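February 7, 2025
Bench 2, two-arm cell, Rosard tray-sorting work

Purpose of this entry

Write down the working rules for the two-arm cell as they stand now, before the Gelora trays come in March. The old sheet taped to the cabinet was written for one arm and does not cover handovers or shared space. Comments in the margin, please, not on the sheet.

Background

The cell has been running under the single-arm rules plus whatever each of us remembered. That was fine while only one arm moved at a time. With both arms live, three of the old rules are wrong or incomplete: the reach limit, the cable check, and the order for clearing a stop. I went through the log for the last block of runs (1,607 entries) and read every stop that had a comment attached. Most comments say "contact" or "cable" and nothing else. That is not enough to act on, see the logging section below.

Shared zone

The shared zone is the region both grippers can reach, upper center of the board, next to the green tray. Rules:

Only one arm enters the shared zone by default. The second arm needs an explicit handover flag in the program. No flag, no entry, including during manual jogging.

Speed inside the zone is capped at 15 percent of the programmed maximum for both arms, as soon as either one is in it. The cap used to apply to the entering arm only. Changed today.

Approach is from opposite sides, fingers pointing at each other, wrists kept outside the zone. Do not bring one arm in over the top of the other. The planner will accept this path and it should not be trusted to refuse it.

The releasing arm opens only after the receiving arm reports a closed grip for 2 seconds. The timer restarts if the grip signal drops, even for one sample.

After release, the giving arm backs straight out along its own approach line before any rotation. Rotating early is how the finger pads get torn.

Small parts are the hard case. When the part is shorter than the finger pads, the tips end up nearly touching and there is very little margin for a position error on either side. For these, run the handover once at jog speed with a hand on the stop before allowing an automatic cycle. Repeat this after any gripper swap, even a like-for-like swap. 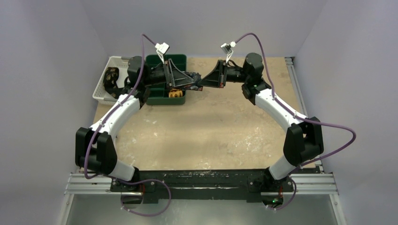 Cable dressing

The purple cables run outside the links and have to stay there. Checks before first motion each day:

1. Follow each cable by hand from the base to the connector above the gripper. Arms disabled.

2. Confirm there is slack at the elbow. A loop that stands out to the side is correct. A cable pulled flat against the elbow is too short for a full bend and has to be redone.

3. Confirm neither loop can reach the other arm with both elbows at their inward limit. Jog to the limit to check, do not judge this with the arms parked.

4. Look at the thin white wires between the connector and the gripper body. They should hang free without touching the fingers. No tape on these wires. Tape hides a nick and adds stiffness at the point where the wire bends most.

5. Check below the base plate at both ends for cable that has worked loose.

The Dankwa cell uses clips on the upper link. I considered it and left it alone for now. Clips fix the route but they also fix the failure point, and we have no data on wear at the clip edge. Open item.

Work surface

Marks on the board are acceptable. Raised damage is not. If a fingernail catches on it, sand it or replace the board before the next run, as parts placed there will sit at an angle. Do not clean the board with solvent – it leaves pale patches, and these upset the vision threshold more than the dirt did.

Tray and basket positions are part of the setup and get recorded like any other parameter. If either one is moved, the old program is invalid until the positions have been taught again. "It looked about right" was written in the log in January as a position record. Not accepted from now on.

Stops and restart

After any stop with both arms in the shared zone:

Leave both grippers closed. Opening the wrong one first drops the part or loads the other wrist.

Write down which arm moved last before touching anything.

Disable the arm that is not holding the part, or the receiving arm if both are holding it. Back the other one out at jog speed.

Home one arm at a time. The second homing command is not sent until the first arm reports home.

The indicator light at the base is not a safe-to-reach signal. It is not wired to the interlock. The only valid check is the disable state on the panel, read by the person who is going to reach in.

Logging

Each stop gets the arm, the zone, the part type and one full sentence on cause. "Unknown" is allowed if it is true. Grinley asked for the same fields on their side, so use their column order and we avoid converting later.

Full cable inspection, with connectors unplugged and reseated, every 2,000 cycles per arm. The counter is per arm and not per cell. Up to today it was being read per cell, so the left arm is probably overdue. Do it Monday before anything else runs.

Open

Clips on the upper link, yes or no.

Whether the speed cap needs a lower value for the Gelora trays. Depends on divider height, drawing not received.

The handover flag can still be set by hand from the console. It should need a second confirmation. Ticket to be written.

Old sheet removed from the cabinet.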